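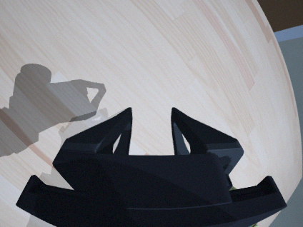 Why practice in a simulator first? It's cheap, and I can run 200 tries overnight without wearing out a single joint.

Hi all, Graham Clegg again with the Velby update! Our ball-in-a-maze task is finally giving numbers I like. The policy learned from just 15 demos – yes, 15 – and I'm now checking how it copes when we change the lighting (shadows were my big worry back in November).

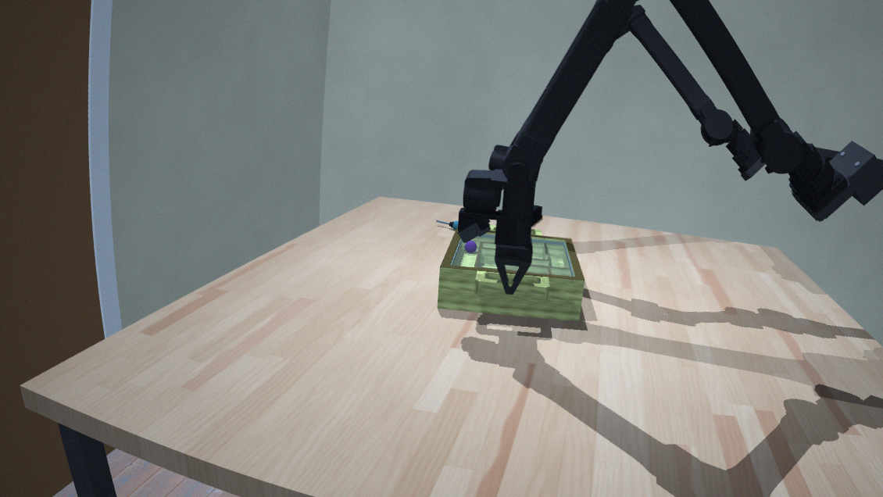
The maze task in simulation, with the purple ball in its tray.

Next up is the Bloxham test set, with 13 new layouts. Wish me luck!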